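# Handgreifer im Eigenbau, Teil 3: Gelenke, Greifflächen, erste Aufnahmen

Kursunterlage zum Werkstattabend, Leitung: Nuria Worku und Kedir Ayele

Vorausgesetzt werden Teil 1 (Zuschnitt und Druck der Arme) und Teil 2 (Kameraträger). Wer Teil 2 nicht abgeschlossen hat, baut zuerst den Träger fertig und steigt dann bei Abschnitt 3.2 ein.

## 3.1 Material

Pro Gruppe liegt eine Kiste bereit:

- vier Arme, schwarz gedruckt, Bohrungen bereits aufgerieben
- Messinghülsen für die Lagerstellen
- Passschrauben M4 mit Stoppmuttern
- Mittelblock mit Führung
- Greifbelag als Streifen, selbstklebend
- Steuerplatine Weldu mit Kabelsatz

Die Hülsen stammen von Cornel, die Schrauben aus dem Bestand der Werkstatt. Fehlende Teile bitte bei Sumeya Tamiru melden und nicht aus der Nachbarkiste nehmen.

## 3.2 Gelenke

Das Gestänge ist ein Viergelenk: zwei innere Arme, zwei äußere Arme, jeweils spiegelbildlich. Die inneren Arme führen, die äußeren halten die Greifflächen parallel. Bei ungleich langen Armen kippt die Greiffläche beim Schließen. Deshalb vor dem Einbau je zwei Arme aufeinanderlegen und die Bohrungen vergleichen.

1. Hülsen mit dem Schraubstock einpressen, Schonbacken verwenden. Nicht hämmern.
2. Prüfen, ob die Hülse bündig sitzt. Überstand mit der Schlüsselfeile abnehmen.
3. Schraube trocken durchstecken. Sie muss unter ihrem Eigengewicht durchfallen.
4. Muttern anziehen, bis das Spiel verschwindet, dann eine Vierteldrehung zurück.
5. Das Gestänge zehnmal von Hand öffnen und schließen.

Klemmt es nur in einer Endlage, stehen die Bohrungen nicht rechtwinklig. Der betroffene Arm wird dann neu gedruckt. Nachbohren vergrößert das Spiel und bringt nichts.

## 3.3 Greifbelag

Der Belag wird mit dem Cuttermesser auf Länge geschnitten und auf die entfettete Fläche geklebt. Bereket Teshome hat in der ersten Baureihe glatten Moosgummi verwendet, der auf lackierten Teilen rutschte. Die zweite Baureihe hat eine grobe Struktur. Sie hält besser, franst aber an den Kanten aus. Solange der Streifen in der Mitte fest sitzt, ist das unkritisch. Löst sich eine Ecke, den ganzen Streifen ersetzen.

## 3.4 Weg messen

Die Öffnungsweite wird über einen Drehgeber an der Führung erfasst. Er liefert Werte zwischen 0 und 4.000. Die volle Öffnung beträgt 70 mm.

Beim Gerät der Kursleitung steht der Geber bei geschlossenem Greifer auf 0 und bei voller Öffnung auf 2.827. Der Rest des Wertebereichs bleibt ungenutzt. Jede Gruppe trägt ihren eigenen Endwert in die Datei `greifer.cfg` ein:

```
geber_min = 0
geber_max = 2827
weite_mm = 70
```

Zwischen den Endpunkten rechnen wir linear. Streng genommen stimmt das wegen der Armgeometrie nicht, für unsere Aufgaben genügt es. Wer genauer arbeiten will, misst mit dem Messschieber Zwischenpunkte und legt eine Tabelle an. Lensa Teshome hat dafür ein kleines Skript geschrieben, es liegt im Kursordner unter `idance/tabelle`.

## 3.5 Aufnahmen am Tisch

Idance ist unser Aufnahmeprogramm. Es speichert Kamerabild und Öffnungsweite mit gemeinsamem Zeitstempel. Ablauf einer Aufnahme:

1. Greifer ganz schließen, Nullpunkt setzen.
2. Aufnahme starten und kurz stillhalten.
3. Gegenstand langsam anfahren.
4. Greifen, versetzen, loslassen.
5. Zurückziehen, Aufnahme stoppen.

Beim Anfahren zeigt der Mittelblock auf die Stelle, um die es geht, und dazwischen bleibt zunächst eine Lücke. An Holzgestellen sind die Ecken ein guter Bezugspunkt, auch vor hellem Untergrund.
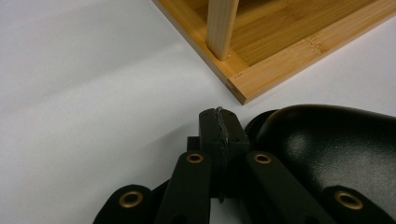

**Warum rechnen wir die Öffnungsweite erst beim Auswerten in Millimeter um?**

Gespeichert wird der Rohwert des Gebers, damit sich ein falscher Endwert in `greifer.cfg` später korrigieren lässt. Mit fertig umgerechneten Werten müsste man die Aufnahme wiederholen.

## 3.6 Häufige Fehler

| Beobachtung | Ursache | Abhilfe |
|---|---|---|
| Wert springt beim Schließen | Stecker am Geber sitzt locker | Stecker sichern, Nullpunkt neu setzen |
| Nullpunkt wandert | Magnet nicht verklebt | Magnet kleben, über Nacht aushärten lassen |
| Greifflächen stehen schief | Arme vertauscht | Gestänge zerlegen, Markierungen prüfen |
| Zeitstempel fehlen | Platine nach dem Programm eingesteckt | Programm neu starten |

## 3.7 Bis zum nächsten Mal

Jede Gruppe bringt 4 brauchbare Aufnahmen mit, dazu die eigene `greifer.cfg`. Dateien bitte mit dem Gruppennamen beginnen lassen. Der Raum in Otthorpe ist ab 18 Uhr offen, Lötplätze gibt es dort nur an der Fensterseite. Teil 4 behandelt die Auswertung und beginnt im Juni.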